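Should Bicycle Lights Be Required in Daytime?

Student project report
Amado Sebastian and Lilibeth Estrella

Our town Dagdag has a rule that a bicycle must have a front light and a rear light after sunset. In December a proposal was brought to the town council to require both lights at all hours. We wanted to know what people who ride every day think of it, and whether the rule could work on our streets.

We made a short questionnaire with 8 questions and left it at the Amis bridge and at the Willier school gate. We received 533 answers. Riders under the age of 16 were asked to fill it in together with a parent.

Most of the people who answered already own a rear light, but many of them use it only in the dark. The reason given most often was the battery. The second was that the light gets stolen when the bicycle stands outside — this was written mainly by students. 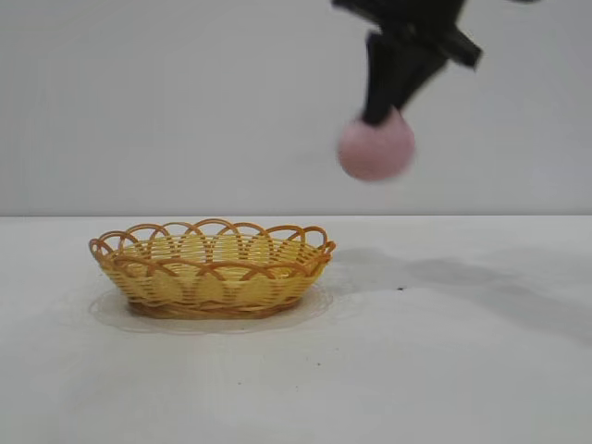
Page last changed: December, 16:08

The supporters of the proposal say that a driver sees a bicycle with a light earlier, also in rain and in the shade of trees. On Kudasmont road the trees stand very close to the pavement, and several parents mentioned this place by name. The opponents say that the rule will be used to give fines to children and to people who deliver food, and that painted lanes should come first.

We also interviewed six riders for a longer time. Four of them would accept the rule if the first stop by the police was only a warning. One was against any rule. One said she had no opinion, but she asked us where to buy a good light.

Our opinion is divided. Lilibeth supports the proposal as it is written. Amado would require only the rear light in daytime — the front light he would leave to the rider. We both think that the council should first write down what happens when a battery dies on the way, as the text now says nothing about it.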